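# Two-gripper cloth folding: student project log (and questions!)

**fernpatch**, 21/11/2022

Hello all! Long-time reader, first build thread. I'm in my final year at Halvorsen and our group has picked cloth folding for the spring project. The plan is to teach a two-armed robot to fold clothes from demonstrations that we record by hand with grippers, no robot needed until January. I'm completely hooked already and it's only been a few weeks.

Our course leader wants 500 demonstrations from each group. We've got 150 so far, mostly done in bedrooms, on whatever bed is free, with real washing. Flowery things have become my favourites, they look like such a muddle on the covers and then you find an edge and it all opens out.

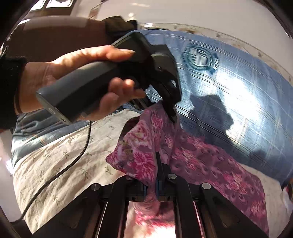
*One hand on the grey grip, pink floral cloth, blue plaid behind.*

What I'd love advice on:

- How much do you vary the starting heap? We drop the cloth from chest height, then leave it alone.
- Do you keep the fumbles? I want to keep them, my teammates don't.
- Any tricks for thin cotton? It slips if you squeeze near a seam.

---

**mossy_bracket**

Lovely project! We did towels at our club last winter and got to 405 before everyone's wrists gave up. Keep the fumbles, I'd say, as long as the person recovers. A missed pinch followed by a good one is gold. Ours learned to try again from exactly those.

---

**tinplate**

Going to disagree with mossy. With 500 runs you haven't got enough data to be generous. We kept all our fumbles for the Skindico challenge and the arm picked up the fumble and forgot the recovery. It would pinch air, stop, pinch air again. Very funny for one afternoon. Bin them, or at least put them in a separate folder so you can train with and without.

---

**mossy_bracket**

How long were your runs though? Ours were short, one fold each. If you recorded the whole shirt in one go I can see it going wrong.

---

**tinplate**

Whole shirt, yes. Fair point, that may well be it. Still, separate folder!

---

**fernpatch**

Separate folder it is, that keeps my team happy too. We're doing one lift and one fold per run, so closer to mossy's way.

I've been reading back through our notes and the bit I enjoy most is the lift. If you pinch on a proper edge and go straight up, the rest of the cloth sorts itself out under its own weight, and you can see where the next pinch should go. If you grab the middle you just get a tent and have to start over. We've started saying "edge first" out loud before each run, which sounds daft but our runs have got shorter.

Another thing we can't agree on is speed. I go quickly when I'm enjoying myself and the camera doesn't always like it: patterned cloth smears when I whip it up.
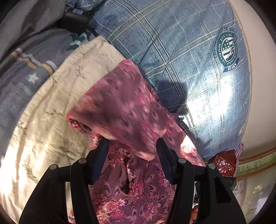

**quillwort**: Slow down on the lift, then go as fast as you like on the fold. The lift is where the model has to work out what it's holding. We used a count of 4 on the way up and it made more difference than any of the settings we fiddled with.

Also, do plain cloth as well! We only had stripy things and the first plain pillowcase beat us completely.

---

**tinplate**

Not sure about counting. You end up with every lift at the same pace and then the arm is lost if the cloth is heavier. Let people move naturally, just throw out the really blurry ones.

---

**quillwort**

It was a loose count, tinplate, we weren't using a metronome :) But if fernpatch has more than one person recording, they'll get variety from that anyway.

---

**fernpatch**

We take turns, so yes, plenty of variety! I'll do a batch with the count and a batch without and train on each. Plain pillowcases are on the list as well.

Has anyone used the Huvard pads on thin cotton? There's a set in the lab cupboard still in its packet.

---

**mossy_bracket**

Only on towels, where they were fine. Try them on something you don't mind snagging. And please post the comparison when you've got it, even if it's a mess.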